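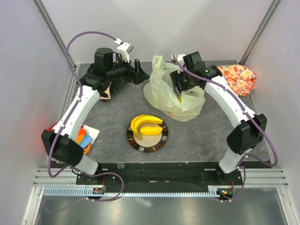
Bag task at the bench, right gripper in the bag, two bananas on the plate.

To: the teleop list
From: Darnell Pruitt
Subject: Re: Bag episodes, where do they start and end?

Florian Besnard wrote:

> Hi all,
>
> We are starting on a two-arm set with thin plastic bags and I have a few
> questions before we commit to a way of doing it. We have the same kind of
> bench as Rusdale, two follower arms and a pair of leader arms that the
> operator moves by hand. Our policy for solid objects works well enough.
> With the bag it is poor. It goes to the bag, closes on a fold, and then
> pulls the fold along the table as if it had a piece of fruit.
>
> 1. Do you record the bag task as one long episode or cut it up by item?
> 2. Do you let the operator fix a mistake in the episode, or throw the
> episode out?
> 3. Does it matter how the bag is laid down at the start? Borkowska told me
> to flatten it every time. I am not convinced.
> 4. How many operators? We have two people who are good at this and one
> who is learning.
>
> If someone has a picture of their layout that would help too.
>
> Florian

Florian,

Picture is at the top. I'll take your questions in order, then a couple of things you didn't ask.

1. One long episode or many.

We did it both ways. At first we cut by item, so one episode was one banana. It's easier on the operator and it gives you tidy clips. The trouble was at the joins. Every clip began with the arms at the home pose, so the policy learned to go home between items whether or not there was any need to, and it would often let go of the bag on the way. Now we record the whole thing as one episode and put a marker in the log when an item changes hands or touches down. The operator has a foot pedal for that. If we want short clips we cut them afterward, with some overlap on each side.

The cost is that long episodes are tiring and more of them go bad near the end. We cap a sitting at 31 episodes and then swap people. Before we had the cap you could tell from the joint traces when somebody was getting tired. The pauses got longer and the grip commands got jumpy.

2. Fixing mistakes.

Keep them, within reason. If the gripper closes on plastic and the operator opens, backs off and goes in again, that's exactly the thing your policy doesn't know how to do. From what you describe, I'd guess you threw all of those out. We did the same on our first set, and we got the same dragging behavior you have.

What we do throw out is anything where a person reaches in, anything where the leader and follower got out of step, and anything where the operator tried more than 3 times on the same item. Past that point people start doing odd things to get it over with, and you don't want that in the set.

One warning. If you keep the recoveries, don't let people make mistakes on purpose to get more of them. We tried that for a while. A faked miss looks different from a real one, even in the traces. The operator slows down ahead of it.

3. How the bag is laid down.

I disagree with Borkowska on this, or at least I would do it in a different order. A flat bag is fine for the first batch, when you're checking that cameras and arms are logging what they should. After that, crumple it. Ours gets picked up, squeezed and dropped between episodes, and whoever resets the bench only makes sure that both arms can reach it. The mouth ends up in a different place each time. Policies trained on the flat bag looked good on the flat bag and had no idea what to do with anything else.

Replace the bags too. They get soft with use and start to behave differently. We change ours when the handling has made it limp, and write the change in the log.

Bags you can see through are harder for the operator than I expected. When you work from the camera view alone, an item inside the bag and an item behind a layer of it look nearly the same. We let our operators stand where they can see the bench directly for their first few sittings, and move them to the screens later.

4. How many operators.

Use all three. Mark who recorded what, so that you can take one person out and train again if you need to. Our newest operator was slower than the rest for the first month and those episodes didn't hurt anything that we could measure. What did hurt was two experienced people with opposite habits. One went into the bag from above with the wrist nearly straight. The other came in low from the side. The policy averaged them and went into the fold between the two. We picked one way, wrote it down, and asked everybody to stick to it. You can see the one we picked in the picture - down into the open mouth.

Now the other things.

Check your cables. Going into a bag takes the wrist through poses you don't use much in plain pick and place, and a cable that was long enough before may not be. Leave slack at the gripper and at the base. Move each arm through its full range by hand with the power off, and watch the cable the whole way. We lost most of an afternoon to a connector that only dropped out at one wrist angle.

Leader arm friction matters more here than with solid objects. Plastic gives you almost nothing to feel, so the operator goes by eye and makes very small moves. If the leader sticks and then lets go, you get a jump of several millimeters at the follower, which is plenty to push an item back out of reach. We re-greased ours and set the gravity compensation again in November and the traces got a lot smoother.

Don't clear the bench down to just the bag and the plate. We leave other things out on the table and move them from time to time. Corkell had a policy that froze up when somebody left a rag in view, and they had 4000 episodes on a clean table by then.

On numbers, I don't have a good answer. The first policy that could deal with a crumpled bag at all came after 7 sittings with the current rules. It was not reliable. More data helped, and so did going back through the old markers and fixing the ones that had been pressed late.

I can send you the reset sheet and the script we use to cut episodes at the markers. The script expects the Drinell log format, so you would have to change the reader if you are on something else. Write to me off list and say which version you have.

Also, what rate are you recording at? If it's low, that might be part of the trouble with the folds. I'd look at that before collecting anything new.

Darnell
Rusdale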